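Cherkaoui 케이블 정리 키트 (탁상형 로봇팔용)

공방 장터 > 로봇·자동화 > 배선 부품
판매자: Stasholm 공유공방 3번 작업대
등록일: 2026년 1월 27일
재고 있음 / 직접 수령 또는 택배

안녕하세요, Stasholm에서 탁상용 로봇팔을 만들고 있는 사람입니다. 팔 자체는 작년에 거의 다 됐는데 선 때문에 반년을 더 끌었어요. 관절 하나 돌릴 때마다 USB 케이블이 손목에 감기고, 카메라 선은 빠지고, 전원선은 또 왜 그렇게 뻣뻣한지! 그래서 제가 쓰려고 하나둘 뽑아 둔 클립이랑 가이드를 묶어서 키트로 내놓게 됐습니다. 이름은 같은 작업대 쓰는 Karthikeyan Alva 님이 붙였는데 뜻은 저도 아직 못 들었어요.

구성품
- 링크 고정 클립 (대/소)
- 손목 회전부용 선 가이드
- 베이스 쪽 스트레인 릴리프 브래킷
- 벨크로 타이 한 롤
- M3 나사와 인서트 너트, 여분 조금
- 종이 설명서 (한글, 손그림 있음)

가격은 키트 하나에 107크로네입니다. 클립만 따로 필요하신 분은 메시지 주세요, 색이 섞여도 괜찮으시면 좀 깎아 드릴게요.

어떤 팔에 맞나요
외경이 둥글거나 각진 링크 둘 다 됩니다. 저는 자작 팔에 쓰고 있고, Desmond Esposito 님은 Curitz 프레임에 달아서 쓰고 계세요. Curitz는 손목 쪽 나사 간격이 달라서 가이드 구멍을 살짝 넓혀야 합니다. 드릴로 한 번이면 끝나요. Kosoddale 베이스를 쓰시는 분들은 브래킷을 뒤집어서 다세요. 설명서에는 이 얘기가 빠져 있습니다, 죄송해요 (다음 인쇄 때 넣을게요).

재질과 내구성
클립과 브래킷은 PETG, 손목 가이드만 TPU입니다. 처음엔 전부 PLA로 뽑았다가 여름에 창가에 둔 팔에서 클립이 축 처진 적이 있어서 바꿨어요. 손목 가이드는 왕복 회전 2,000회 넘게 돌려 봤고, 안쪽 면이 좀 반들반들해진 것 말고는 멀쩡했습니다. 키트 한 벌을 뽑는 데 334분이 걸려서 주문이 몰리면 며칠 밀릴 수 있어요.

설치할 때 참고하세요
선은 팔을 끝까지 편 자세에서 길이를 잡으세요. 접은 자세로 맞추면 나중에 꼭 당겨집니다. 저는 관절마다 손가락 두 개 들어갈 만큼 여유를 남기고, 남는 선은 베이스 뒤로 모아요. USB 플러그 바로 뒤에서 꺾지 마시고, 클립을 조이기 전에 팔을 손으로 한 바퀴 돌려 보세요. 카메라 선하고 모터 전원선은 되도록 따로 묶는 걸 추천합니다. 같이 묶었더니 영상이 자꾸 끊겨서 한참 헤맸거든요.

자주 오는 문의
선도 들어 있나요? 아니요, 선은 빠져 있습니다. 쓰시던 것 그대로 쓰시면 돼요.
흰색 클립도 있나요? 지금은 검정만 있고 흰색은 4월에 뽑을 예정입니다.
반품 되나요? 나사 안 박으셨으면 됩니다. 왕복 택배비만 부탁드려요.
출력 파일만 살 수 있나요? 파일은 아직 정리가 덜 돼서… 조금만 기다려 주세요. 손목 가이드는 치수를 또 고치는 중이에요.

직접 수령은 저녁에 공방으로 오시면 되고, 오시기 전에 메시지 한 줄만 남겨 주세요. 작업대에 팔이 켜져 있으면 움직이는 것도 보여 드릴 수 있어요.

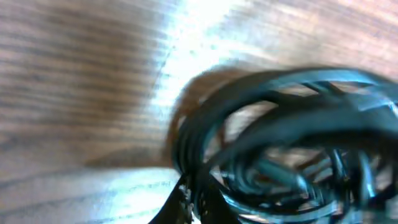
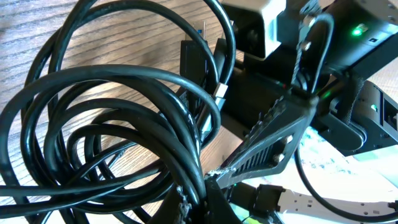 나무 작업대 위에 엉켜 있는 검은 케이블 뭉치. 두 번째 사진에는 그리퍼 손가락도 보입니다.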